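Candmont Residents' Association – notes from the December meeting

Maksym Pylypenko taking notes again, so blame me for the spelling. We were in the library's back room and got going at 7:10 because the door code had been changed and I was the one with the old one. Sorry to everybody who stood in the wind.

Last meeting's notes were approved with one fix. I had written that the Stallel Street drain was cleared. It was looked at. It still hasn't been cleared, and the folks at the low end of Stallel would like that in writing, so now it is.

Parking took up the first half hour, as it usually does. The city wants to paint the curb red on both sides of the Boiko Lane corner, and we'd lose 2 spaces. I was against it going in and I'm a little less against it now, after hearing from the two households who back out of their driveways there every morning and can't see a thing. We voted to support one side only and ask the city to trim the hedge on the other. Not a big margin! I'll write the letter and send it around before it goes out, and if you want changes, please send me actual wording and not just "make it stronger."

Then money. We have $3949 in the account, which is better than I expected after the fall picnic. The tent deposit came back in full. Dues are in from 114 households, and I'd love to get the stragglers before the new year, so if you have a neighbor who always says they'll drop off a check, walk over there with an envelope. We agreed to keep dues where they are. There was a suggestion to charge less for renters and we talked about it for a while without getting anywhere, so it's on the list for next time.

Next up was the winter potluck, and I have to say this was the fun part. Since the library closes early that week, we're doing it in people's homes again, moving from house to house, with soup at the first stop, main dishes at the second and dessert at the third. We have hosts for soup and dessert. We still need a main dish house, and it should be somewhere that can take up to 56 people, standing, with coats. I know that's a lot to ask. You don't have to cook for everyone or clean like your mother-in-law is coming – we bring the food, the folding chairs and the trash bags, and a crew stays behind to wash up.
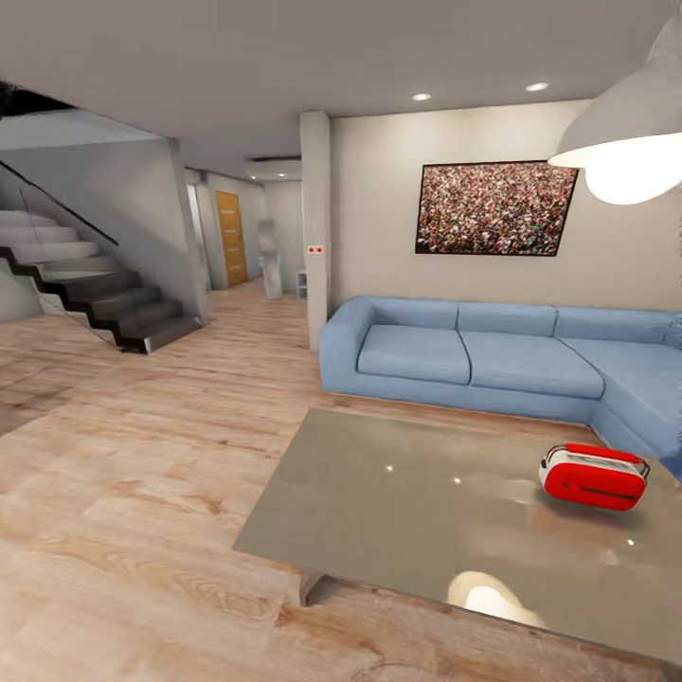
Sign-up for dishes will go by last name this year so we don't end up with nine pasta salads. A through H brings something hot, I through P brings sides or bread, and the rest of you are on dessert and drinks. Please put a card next to your dish if it has nuts in it. We also agreed on no candles at any of the stops, and shoes on or off is up to the host.

Kids' activities at the potluck came up too. Somebody offered to run a cookie table and somebody else has a karaoke machine, and I was asked to record that there were strong feelings about the karaoke machine. It can come to the dessert house if the dessert house says yes.

Old business. The Pako Park bench is still broken. I called the parks office twice and got a very nice person both times, who told me the part is on order. The feeling in the room was that we should stop waiting and screw a new board on ourselves, but it's city property and I'd rather not get a letter, so I'm going to call once more and ask if we're allowed. If you have a spare length of cedar in your garage, hang on to it.

The snow shovel list needs names. We have more people asking for help than offering it, mostly on the hill. You'd be taking one neighbor's front walk, that's all, and you can say no on days you're away. Tell me or write your name on the sheet taped inside the library's front door.

New business was short. There's a gray cat hanging around the Stallel Street mailboxes with no collar, very friendly, and two people have been feeding it without knowing about each other. One of them is going to take it to the vet to check for a chip. Also, trash pickup moves to Friday for the holiday week, so don't put your cans out early or the raccoons will have them.

We wrapped up at 8:50. I have somebody's green scarf and a casserole lid from last time. Potluck hosts, call me by the weekend if you can.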